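Greco open house, January. Quick notes before I forget it all.

Got to the Dellidix building late, parking was a mess. Valentina Painemal took our group, nearly 252 people signed in by noon she said. Coffee ok. Upstairs first (offices, skip), then the print shop, wich was what I came for. Louder than expected.

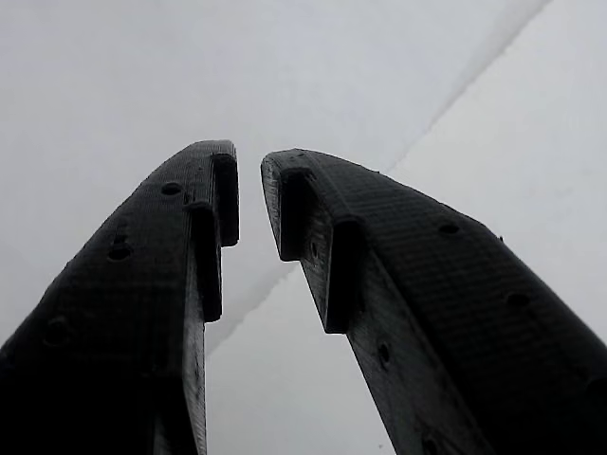
Dark gripper fingers, print lines still showing on the faces.

Asked Holger Nyberg about layer height, got a long answer, wrote down half. Stepped tabs near the tip, round holes lower down. Want to try that finish at home. Missed the 2 pm talk. Bus back with Märta, no seats.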